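Häufige Fragen: Steinarbeitsplatte, Induktionskochfeld und Mikrowelle in der Küchenecke

Stand: 13. Dezember 2019

Die Antworten gelten für die Apartmentküchen der Anlage Womel, Bauteile Sturnville und Dravden. Für ältere Küchen mit Gasanschluss gibt es ein eigenes Merkblatt.

Womit wird die Arbeitsplatte gereinigt?

Mit lauwarmem Wasser, einem Tropfen Spülmittel und einem weichen Tuch. Danach mit klarem Wasser nachwischen und mit Küchenpapier trockenreiben. Auf der gesprenkelten Oberfläche fallen Kalkränder kaum auf, im Streiflicht aber doch. Scheuermilch, Stahlwolle und Backofenspray sind nicht zulässig.

Wie werden die Wandanschlussleiste und die Fuge gereinigt?

Die Leiste hat eine Oberseite und eine abgeschrägte Vorderkante. Auf der Oberseite sammelt sich Fett und Staub, deshalb zuerst dort wischen und dann nach vorn zur Platte hin arbeiten. Die Fuge nur feucht abwischen, nicht mit dem Spachtel bearbeiten. Gelöste Silikonstellen bitte melden und nicht selbst nachspritzen.
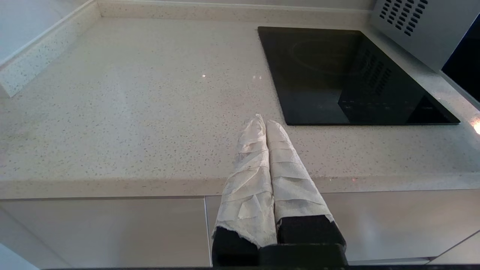

Wie entferne ich eingetrocknete Flecken?

Stärkehaltige Reste mit einem nassen Papiertuch abdecken und 8 Minuten einweichen lassen, dann abnehmen. Zuckerhaltiges löst sich mit warmem Wasser. Bei Rotwein, Kurkuma und Kaffee genügt in der Regel Spülmittel, wenn der Fleck nicht über Nacht steht. Bleichmittel greift das Bindemittel der Platte an.

Darf ich heiße Töpfe auf die Platte stellen?

Nein. Ein Untersetzer ist immer zu verwenden. Die Platte verträgt Wärme, schnelle Temperaturwechsel verträgt sie schlecht. Bei Messungen in der Musterküche lag der Topfboden nach dem Anbraten bei über 155 °C. Schäden durch Hitze sind von der Gewährleistung ausgenommen.

Wie reinige ich das Kochfeld?

Erst abkühlen lassen, dann feucht abwischen. Für Eingebranntes gibt es den Glasschaber, flach angesetzt und mit einwandfreier Klinge. Die Bedientasten sind berührungsempfindlich und reagieren auch auf ein nasses Tuch – vor dem Wischen daher die Tastensperre aktivieren oder die Sicherung ausschalten.

Das Kochfeld piept und schaltet ab. Ist es defekt?

Meist liegt Flüssigkeit oder ein Tuch auf dem Tastenfeld. Trockenwischen, 7 Sekunden warten, neu einschalten. Bleibt die Meldung bestehen, den Fehlercode notieren und an den Kundendienst Ji weitergeben.

Darf die Mikrowelle neben dem Kochfeld stehen?

Ja, sofern beide Geräte nicht gleichzeitig unter Volllast laufen und zwischen Topfrand und Gehäuse ausreichend Abstand bleibt. Dampf soll nicht in die Lüftungsschlitze ziehen. Die Schlitze dürfen weder zugestellt noch mit Tüchern verhängt werden. Auf dem Gerät wird nichts abgelegt, auch keine Schneidebretter.

Welche Steckdosen sind für welche Geräte vorgesehen?

Die Doppelsteckdose hinter dem Mikrowellenplatz ist für Dauerverbraucher gedacht. Kleingeräte wie Wasserkocher oder Toaster gehören an die einzelne Dose auf der Kochfeldseite, mit einem Kabel, das nicht über die Glasfläche läuft. Mehrfachsteckdosen sind auf der Arbeitsplatte nicht erlaubt. Zum Reinigen der Blenden den Stromkreis abschalten und nur ein nebelfeuchtes Tuch verwenden.

Wie werden die Wandfliesen in Marmoroptik gepflegt?

Mit neutralem Reiniger und Mikrofasertuch, von unten nach oben. Säurehaltige Mittel schaden den Fugen. In der Ecke, wo beide Wandflächen zusammenstoßen, sitzt eine Bewegungsfuge, die elastisch bleiben muss. Sie wird jährlich im März geprüft.
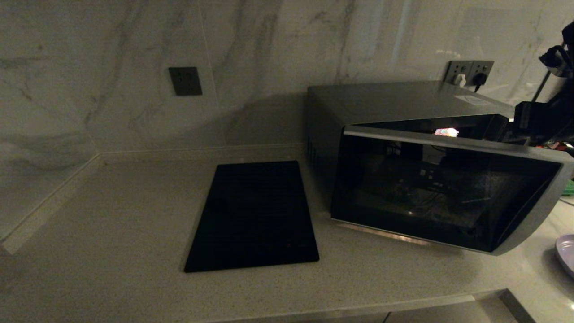

Dravden, Bauteil 2, schreibt dazu: Bei uns kommt man hinter die Mikrowelle nur mit einem dünnen Stiel und Lappen. Darf man das Gerät zum Putzen vorziehen, oder zerkratzt das den Stein?

Vorziehen ist zulässig, aber nur angehoben und mit gezogenem Netzstecker. Sandkörner unter den Füßen verursachen die meisten Kratzer, daher vorher rundum wischen. Beim Zurückstellen darauf achten, dass das Kabel nicht zwischen Gehäuse und Fliesen eingeklemmt wird.

Wie oft ist eine Grundreinigung nötig?

Bei normaler Nutzung alle 8 Wochen. Dazu gehören Leiste, Fugen, Geräterückseiten und die Türdichtung der Mikrowelle. Die Glastür innen mit Essigwasser auswischen und offen trocknen lassen – den Stein dabei abdecken.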